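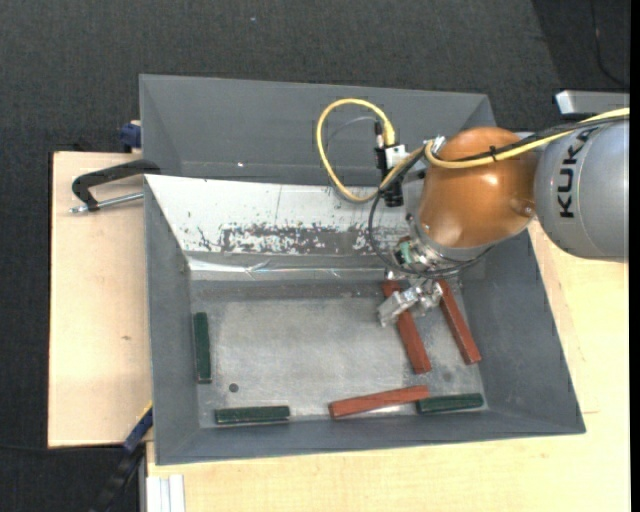 Bin picking with a KUKA arm, red and green test blocks in the bin.

Planning a bin-picking cell: common questions

What does the Destimlow starter package include?
The gripper, the bin, the cable set and 3 days of setup at your site. The arm is quoted separately. Many customers already own one, and we can work with most makes once we have the model number and controller version.

How much should I budget before ordering?
The site survey is $199 and comes off your invoice if you go ahead. The starter package is $3,308. Freight, guarding and any electrical work are extra. Ask your electrician for a price early, as that is the line people tend to leave blank.

Can I try it with my own parts?
Yes. Send a small box of them to our Redholm shop. We begin with plain blocks in two sizes and move on to your parts after that. Parts lying against a wall or in a corner of the bin take the most time to sort out, so tell us if yours tend to end up there.

Do I need to buy a new bin?
Usually no. Sloping sides help. Scuffs and worn paint are fine for trials, but a shiny floor can cause trouble for some vision systems. Send us the inside measurements and a photo.

Do I need a permanent stand right away?
No. A bin clamped to a solid work surface is enough for a trial. Budget for a fixed stand before you go to daily production.

What about cables?
Allow slack for the full reach of the wrist, and order one spare of each cable that runs along the arm. They wear sooner than the gripper does.

What is the difference between the Szilágyi and Jurnar plans?
Szilágyi covers phone support and replacement gripper parts. Jurnar adds a yearly visit. Either can be started later, but not during an open repair.

How long is delivery?
8 weeks from deposit. Orders confirmed by noon on Tuesday go into that week's build schedule.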